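Demonstration teaching (robotics)

Demonstration teaching is a group of methods for giving a robot a new task by showing the task instead of writing out each motion in code. A person performs the work, or moves the robot through it, and the recorded motion is used to set up or train a control program.
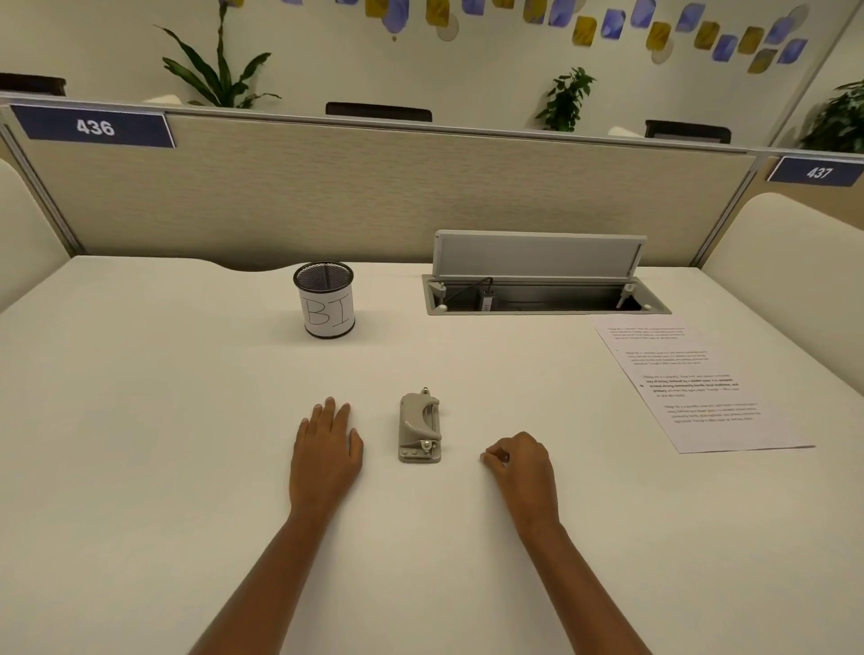 The methods differ mainly in what the person touches. In hand guiding, the operator holds the arm and pushes it through the motion while the joints are slack. In remote control, the operator moves a second device and the robot copies it. In bare-hand recording, the robot is left out at first: the person does the job with their own hands, often on ordinary office or kitchen objects, and a head-level camera records the view.

Hand guiding

Hand guiding is the oldest of the 3 and is still common in painting and welding. It needs little equipment, but the operator's own arms tend to block the cameras, and tasks that need both hands are awkward to show.

Remote control

Remote control keeps the operator out of the work area. The Grelix system uses a pair of small leader arms with the same joint layout as the robot. Binilik, a later design, replaced these with gloves. Operators usually need practice before their recordings are usable - Grelix manuals set aside 10 sessions for this. Most systems give little sense of touch, so stiff levers and springs are hard to judge.

Bare-hand recording

Bare-hand recording is faster, and the motions are more natural. Its main problem is that a human hand and a gripper have different shapes, so finger positions must be converted before a robot can use them. The Mac Suibhne method does this in 2 steps, first finding the points of contact and then fitting the gripper to them.

The Pavska collection holds 80 short desk tasks recorded this way. Each one begins and ends with the hands at rest, to make the recordings easier to divide.

See also: Hand tracking; Motion retargeting; Teach pendant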